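Escova secadora Rikgate: dois meses de uso em cabelo ondulado

Comprei a escova secadora da Rikgate em fevereiro, depois de a minha antiga começar a desligar-se sozinha a meio da franja. Tenho o cabelo pelos ombros, ondulado, fino mas em grande quantidade, pintado de castanho-avermelhado há bastante tempo. Digo isto porque uma escova destas pode servir muito bem a uma pessoa e ser um desastre noutra.

O modelo que tenho é o oval, de tamanho médio. Traz duas temperaturas e uma posição de ar frio, tudo no mesmo botão rotativo na base do cabo. O botão é rijo nas primeiras vezes e depois cede. O cabo é mais grosso do que o da minha escova anterior e quem tem mãos pequenas vai notar. O fio é comprido e roda na base, por isso não se enrola no pulso.

Uso-a sempre com o cabelo já quase seco. Tiro a água com uma toalha de algodão, espero vinte minutos, ponho um protetor térmico (uso o spray da Lacson, sem perfume) e começo pela nuca. Com o cabelo a pingar não vale a pena: demora o dobro e as pontas ficam ásperas.

Na temperatura baixa, a raiz levanta bem e as ondas ficam mais largas, sem desaparecer. Na alta, fica praticamente liso, com a ponta virada para dentro. Para o dia a dia prefiro a baixa. A alta guardo-a para quando tenho um jantar ou uma reunião e quero que dure até à noite. O resultado aguenta bem até ao dia seguinte se não chover.

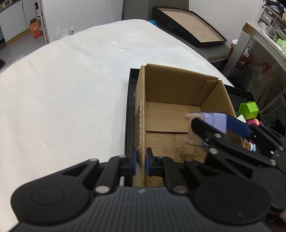 O ar frio é fraco. Serve para fixar a franja e pouco mais. Na minha escova antiga, uma Workum que me durou anos, o jato frio era bastante mais forte e via-se a diferença no brilho. Se para si o acabamento a frio é importante, recomendo experimentar as duas antes de decidir.

As cerdas são de dois comprimentos. As mais curtas agarram o cabelo e as compridas, com pontinha redonda, massajam o couro cabeludo sem arranhar. Não me arrancou cabelo até agora, mas é preciso trabalhar com madeixas finas. Numa manhã de pressa peguei numa madeixa demasiado larga e tive de desligar tudo para a soltar.

Limpar é a parte aborrecida. A cabeça não sai do cabo, de modo que os cabelos presos têm de ser tirados com um pente de cabo fino, um a um. Faço-o uma vez por semana. Também convém passar um pano seco na grelha de entrada de ar, que acumula pó e resíduos de laca.

Quanto ao barulho, é o normal de um secador na velocidade média. Não a uso antes das sete da manhã por respeito aos vizinhos. O peso sente-se ao fim de algum tempo, sobretudo a fazer a parte de trás, e costumo parar a meio para descansar o braço.

A cor foi o que mais me preocupou. O vermelho desbota depressa com calor e eu esperava ter de retocar mais cedo. O Jerome Macaraeg, que me pinta o cabelo no salão Gromville, achou as pontas em bom estado na última visita e cortou só o habitual. Aconselhou-me a ficar pela temperatura baixa nas pontas e a usar a alta apenas na raiz, e é o que tenho feito desde então.

Pontos a favor: volume na raiz, fio comprido, cerdas que não puxam.
Pontos contra: ar frio fraco, cabo grosso, cabeça fixa e difícil de limpar.

Dou-lhe 4 em 5. Para cabelo muito encaracolado ou muito grosso não sei dizer — a minha irmã, que tem caracóis apertados, experimentou a minha e voltou ao difusor no mesmo dia. Para cabelo liso ou ondulado, pelos ombros ou um pouco abaixo, compraria outra vez. Há também uma versão mais pequena, para cabelo curto e franjas, que ainda não testei.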